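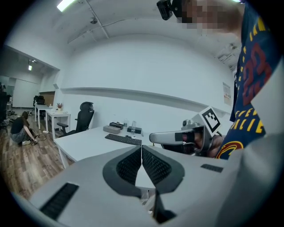 Two hand-held grippers in use beside the desks.

Drimen Hand-Held Gripper — safe use and storage

Supplied by Esstead. Read with the Flemine workplace rules for hand-held recording tools, in force since July.

Before each session
Check both finger pads for tears or grit. Replace pads as a pair, never singly.
Keep cables off walkways. Tape down any run longer than 3 m.
Markers must be flat, clean and fully visible. Do not write on them.

During use
Take a break of 5 minutes after every session. Keep fingers clear of the jaw — the grip centre closes first.

Storage
Store in the grey case, pads open. Replacement pads: part 132, pack of 8.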